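Favport Forums > Automation > Papers and Results

Thread: Amaral kitchen paper, does the lid result hold up?

coilburner66
Posted September 17, 2018
Has anyone read the new Amaral report on the kitchen arm? The claim is that a policy trained on 30 human demonstrations handles "novel lids" as well as a hand-tuned script. I got as far as the results table and started grumbling. Two lids in the test set. Two! And one of them is the same diameter as the training lid.

Modmont_Dale
I read it. You're being a little hard on them. The diameter matches but the knob is a different shape, and the knob is what the fingers have to deal with. They say so in the methods section.

coilburner66
They say it in one sentence and then the abstract says "generalizes across cookware." One saucepan with a long handle on one stove is not cookware in general. I'd like to see the same policy after somebody turns the pan so the handle points at the wall.

plainbearing
My problem is with the material. Clear glass is a pain for depth cameras, and the paper never says whether the policy gets depth at all. If it's color only, fine, say that. If it gets depth, I want to see what the depth looks like over the lid. My bet is that it finds the dark knob and ignores the glass. Swap in a glass knob and see what you get.

tess_in_brarkbridge
We ran something close to this at Brarkbridge in April, so I have some sympathy for them. Lifting is the easy part. Putting the lid back down so it seats on the rim is where ours fell apart. The report scores success as "lid clear of the pan," and by that measure we'd have looked great too.

Same sort of task at our end, white coil stove, pan on the front right burner:

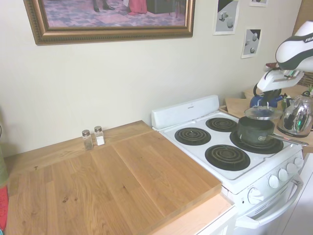 Re: Scoring the lift

Modmont_Dale
OK, but look how little clearance there is in yours. The lid is up and still right over the saucepan. Would you count that?

tess_in_brarkbridge
Under their rule I'd guess yes, and under ours no. We wanted the lid off to the side and set down. It's a picky rule and our numbers were ugly because of it.

plainbearing
Also, there are kettles right behind the gripper in that shot. Did you move things around between trials, or did they stay put?

tess_in_brarkbridge
Stayed put for the first batch. When we shuffled them, success dropped, and I don't have a clean explanation. Could be the background, could be that we recalibrated in between. We should have done one at a time.

coilburner66
See, I trust that more than the whole Amaral table. They ran 5 trials per condition. A single slip moves the score by 20 points, and they're bolding a difference smaller than two slips.

Modmont_Dale
Five is thin, I'll give you that. I still think the comparison with the script is worth having. Most groups skip the baseline completely.

plainbearing
Who tuned the script, though? If it was the same people who wrote the policy, I know how many afternoons it got.

tess_in_brarkbridge
I've written to ask for the raw trial videos and the seating results, if they kept any. Will post if I get an answer.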